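Kunoson Run Belt 2 - Night Race Edition

Item 676. Sizes S to XXL. Colors: black, navy, safety yellow.

I made the first version of this belt for myself, after a charity 10K in August where I ran the whole thing with a phone in one hand and a blinking bike light in the other. My arms hated me for days! The start was at nine at night, half the course went along the river path with hardly any streetlights, and I remember thinking there had to be a better way to carry two things.

So, the belt. It's a stretchy tube that sits flat on your hips, with one big pocket in the back for your phone and a small zip pocket in front for keys, gels or a folded bill for the taco truck afterward. The reflective band goes all the way around (the old one stopped at the sides, and a lot of you wrote to me about that). On the left hip there's a loop for a clip-on light. Mine is a cheap one and it stays put fine.

The part I get asked about most is bounce. I hate bounce. Pick the size that feels a little too snug when you're standing in your kitchen, because it relaxes once you warm up. If you're between sizes, go down. I wear a medium and my jeans are a 32, if that helps anybody. You step into it like a pair of shorts, there's no buckle, and you can flip it around so the phone sits in front if you like to fuss with your music.

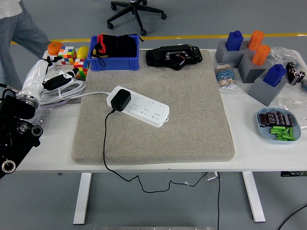
Bib loops come with it now too. There are two little elastic toggles on the front edge, and they hold a paper race number through the holes that are already punched in it, so you don't have to stick safety pins through your good shirt. They'll fit any normal bib I've come across. For the Lesero Lights Run they hand out those extra-wide numbers, and you'll want to fold the sides back a bit before you thread them.

Washing: cold, inside out, hang it up. Please don't put it in the dryer - the reflective band gets little cracks and then it looks sad under headlights. No fabric softener either. I toss mine in with my running socks and it's been fine through two full seasons.

It isn't waterproof. It'll shrug off sweat and a light drizzle, but if you're heading out in real rain put your phone in a sandwich bag first. I do this myself and the touch screen still works through the plastic, more or less.

What you get: one belt, two bib toggles already attached, and a spare pair in the front pocket (check there before you email me that they're missing, ha). The clip-on light is sold separately, see the Cudulov Mini on the lights page.

For every belt sold this season I'm putting money into the Fagundes Kids' Track Fund, same as last year. We're trying to get to $3000 before the fall races so they can buy hurdles and a decent set of relay batons. If you're ordering for a whole team or a charity group, write to me first and I'll sort out a better price, and I can do mixed sizes in one box.

Exchanges are free if the size is wrong, even if you've tried it on for a short jog around the block. Just send it back clean, please.

Navy in XL is out of stock right now, more coming.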